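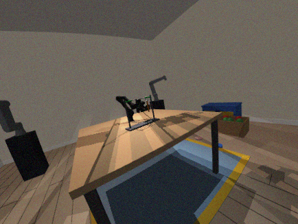

Wedding Day Music FAQ

Shares 35 | Comments 6

I play ceremonies and run the dance floor at receptions, and I get the same emails every spring. So I finally wrote the answers down in one spot. If yours isn't covered, leave it in the comments and I'll get to it!

How early should we book a DJ or band?
For a summer or early fall date, I'd start looking nine months out. Bands go first, especially the big ones with horns. DJs are a little easier (there are more of us), but if you have your heart set on one person, don't wait for the invitations to be printed.

Band or DJ?
I'm biased, so take this with a grain of salt. A band is a show all by itself and people love watching it. A DJ takes up less floor and can go from your grandma's favorite waltz to whatever your college friends scream along to. I've also done plenty of nights at Grandano where a trio from Runden played cocktail hour and I took over after dinner, and that might be my favorite setup of all.

How many songs do we need to pick?
Way fewer than you think! I once got a must-play list with 751 songs on it - I loved the enthusiasm, but a reception fits maybe a tenth of that. Send me your processional, recessional, first dance and any parent dances, plus a couple dozen you'd be sad to miss. A do-not-play list is great too, and mine is always short on questions. No Chicken Dance? Done.

How long should the first dance be?
About 2 minutes feels right for most couples. I can fade a longer song early or cut out a verse so it still ends on the good part. Just tell me before the day so I can make the edit and send it to you to practice with.

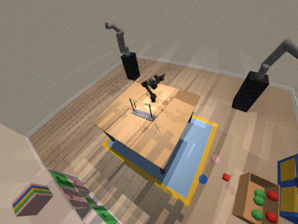

Do we need separate sound for the ceremony?
If it's outdoors or in a different room, yes. I bring a small battery speaker and a clip-on mic for the officiant. At the Grernero barn the ceremony lawn is a good walk from the dance floor, so I set both up before guests arrive and leave them alone.

What should we ask the venue?
Ask what time the music has to stop, whether there's a volume limit, and where the outlets are. Some places cut everything off at 10 p.m. sharp, and you want to know that before you plan a sparkler exit for eleven.

Do we have to feed you?
Check the contract. Mine asks for a hot meal if I'm there more than five hours, and I'm happy with whatever the kitchen gives the crew. Sharifi does a vendor plate with rice and grilled chicken that I think about way too often.

Can guests make requests?
Totally up to you. I usually take them and use my judgment, but some couples put a line on the RSVP card instead and I work from those. If you'd like me to say no to everybody, I can do that nicely.

6 comments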